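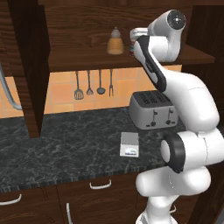
Home | Data | Notes | Contact

# Zarnton Council Speeches

Posted October 26, 2025 by the Zarnton Records Desk

Hello, and thanks for stopping by! This is a collection of public remarks by elected officials in the Zarnton district, mostly on roads, jobs, new factories and the yearly budget, typed up so that people can search them without squinting at old meeting packets (we did plenty of squinting, and would like to spare you some).

## What's in it

There are 1,708 speeches in the main file, `speeches.csv`, and 2,020 short replies and questions from the floor in `replies.csv`. Each row has the date, the town, the office held by the speaker, the topic and the full text. The towns are Zarnton itself, Brovis and Ticona. Ticona holds its meetings jointly with Brovis in August, so look under Brovis for those.

## Topics

We used 7 topic labels: roads, water, schools, jobs, budget, festivals and other. "Other" is bigger than we'd like. A speech that opened with the harvest festival and wandered off into bus fares usually landed there, and if you have the patience to sort a few of them properly we would be delighted to hear from you.

## Things to know

Promises are recorded as spoken. We haven't checked whether a bridge got built or whether the investors ever came to the Rovarex industrial park, so please don't treat a speech as proof of either. Applause and heckling are marked in square brackets where the minutes gave them. Brovis stopped noting applause partway through, and a quiet row from there may have been a noisy evening.

Two meetings are missing from the Ticona set. The pages were too faded to read, and we left them out instead of guessing.

## Using it

Free for study, teaching and local reporting. Please name the collection when you quote from it, and keep the town and date with the quote. Corrections are welcome at the contact page, with the row number if you have it handy.

7 shares | 2 comments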